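Home | Stories | Archive | Subscribe

The Night Ferry to Trendholm

The ferry to Trendholm leaves Flalthorpe at 5 in the morning, and in July it's already light by then, pink over the breakwater and gulls going crazy on the roof of the ticket office. I had one bag, a thermos, and my grandmother's accordion, a Leitner with a sticky bass button, and I was so happy I could have hugged the man who took my ticket!

I hadn't been back to the island in four years. My grandmother used to play on this same boat when she was a girl, up and down the deck for coins, and she swore the engine hummed in G. 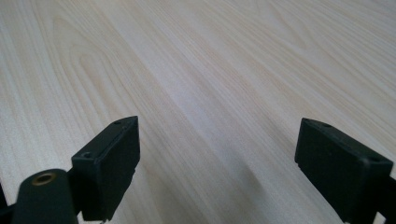
It does hum in G. I sat on a coil of rope by the stern and tried it, very softly, and the note slid right in under the engine like it had been waiting there. A little boy in a raincoat came and stood so close I could smell his toast.

"Is it heavy?" he asked.

"Like carrying a sheep," I said, and he nodded as if he'd carried plenty.

I played him the Jokwood waltz, the only one I know all the way through, and two women with bicycles started humming along. They knew a verse I'd never heard! Something about a baker and a flooded cellar. I made them sing it again.
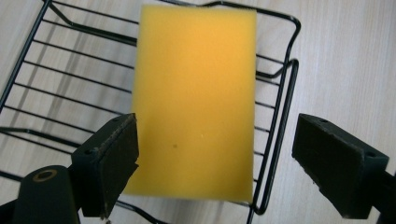
Why did she ever stop playing on the boat? She got married on the island and had no more reason to cross.

That was how my mother told it, anyway. The women with the bicycles had another version, with a captain in it and a broken window, and I liked theirs a whole lot better.

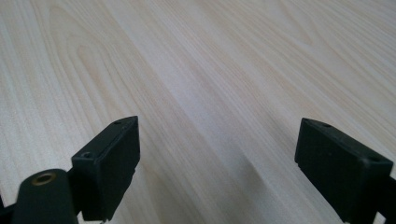 Trendholm came up out of the haze all at once, the church first and then the long green back of the hill. I thought of my grandmother's kitchen and how she taught me to look at things, the weather and bread crust and furniture too. She would have loved a pale tabletop with the grain bending into arches, one inside another, and she'd have run a finger along them and told me it was a map of the harbor. I believed her every time.

The boy asked for one more, so he got the waltz again, faster. 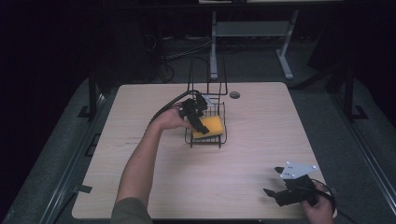
My aunt was on the dock waving a dish towel with both arms. She had coffee on and cake cut before I'd set the accordion down, and she wanted every word of the captain story while we washed up. It's funny what makes a kitchen feel like yours, a yellow sponge lying in a black wire rack and you know where you are. I told her about the broken window and she laughed so hard she had to sit.

"It was two windows," she said, and reached for the Leitner.

Last updated: July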